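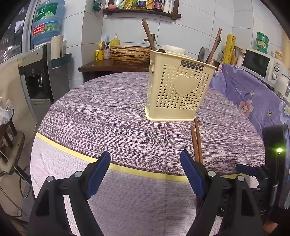

I've been building a hand-held gripper on and off since June, and the job I keep coming back to for testing it is chopsticks. If your fingers can get a chopstick off a flat table, they can get most things off a flat table. So this page covers how I set the fingers up, how I stick the pads on, and how I practise the pick before I bother recording anything.

I'm assuming you've got a gripper body already, with two fingers on pivots and a trigger that closes them. Mine started as the Pekport drawings, which I then messed about with quite a lot (sorry, Pekport). If yours is a different design the pad bits should still apply.

## What you'll need

- the gripper, assembled but with bare fingertips
- two rubber pads with ridged edges, plus a spare or two
- contact adhesive
- 800 grit wet-and-dry paper
- a screwdriver that properly fits your pivot screws
- a pair of wooden chopsticks
- a table with a cloth on it

The cloth matters more than you'd think! On a bare table the chopstick rolls off as soon as you nudge it. On a cloth it stays put, but now the fingertips can snag, and you end up dragging the whole cloth along with whatever's standing on it. Good practice, and you find out very quickly if your pads are sitting too low.

## 1. Sort the pivots first

Do this before any glue comes out. Back both pivot screws off until the fingers flop, then tighten them a little at a time, opening and closing the trigger as you go. You want the fingers to swing freely with no sideways wobble at the tips. I went too tight on my first go and spent an entire evening blaming the spring.

Check both sides feel the same. If one finger lags behind the other, the chopstick gets shoved sideways before the second finger turns up, and you'll be chasing it across the table.

## 2. Stick the pads on

Scuff the fingertip and the back of the pad with the 800 paper and wipe the dust off both. Thin coat of adhesive on each, leave it until it's tacky (go by the tin, they vary), then press together.

Let each pad hang past the end of the finger by a tiny bit — mine overhang by almost 3 mm. That soft lip is what gets in under the chopstick. Any more than that and it folds over when you press down, any less and you've got hard plastic scraping along the cloth.

Close the fingers gently while you can still shuffle the pads about, and look at them end-on. The faces should meet flat. Clamp lightly and leave overnight.

## 3. Practise the pick

Lay the chopsticks down together and start with the fingers wide open, one either side. Come in low and at a slant. I used to come straight down like one of those seaside grabber machines, and about all I ever picked up was tablecloth.

1. Rest both tips lightly on the cloth, straddling the sticks near the middle.
2. Ease off until the tips are only just touching.
3. Close slowly, and keep your wrist still while you do it.
4. Pause once you feel the pads bite.
5. Lift straight up a little way, stop, then carry on.

Near the middle is best to begin with. Grab too close to an end and the long side droops and twists in the pads. Once you can do the pair reliably, try one on its own, which is a good deal fiddlier.

After that, aim for a utensil holder. Going in at the top among a load of other handles is a proper test of how well you can judge where the far end of the stick is, and I still clip the rim more than I'd like.

## 4. Keep a tally

I do sets with a pencil and the back of an envelope. My longest session was 148 tries and by the end my thumb had gone on strike, so do shorter ones. Write down what went wrong as well as how many you missed: "snagged", "rolled", "twisted" is plenty.

Mostly snags? Trim a whisker off the pad lip. Mostly rolls? Go back to step 1 and look for the lazy finger. Twisting usually means you're off centre, or the pads have gone shiny and want a quick wipe and a light scuff.

## A few odds and ends

Yao-tsung Wan wrote to ask if softer pads would help. I tried a set and they gripped beautifully, but the lip tore after 4 sessions, so I've gone back to the firmer ones.

Check the pivot screws every time you sit down to practise. They do creep loose. A dab of the removable sort of threadlocker slows it down, though keep it well away from the pads.

Next job is a stiffer trigger linkage. I've cut one side of it and the other is still a pencil line on a bit of scrap.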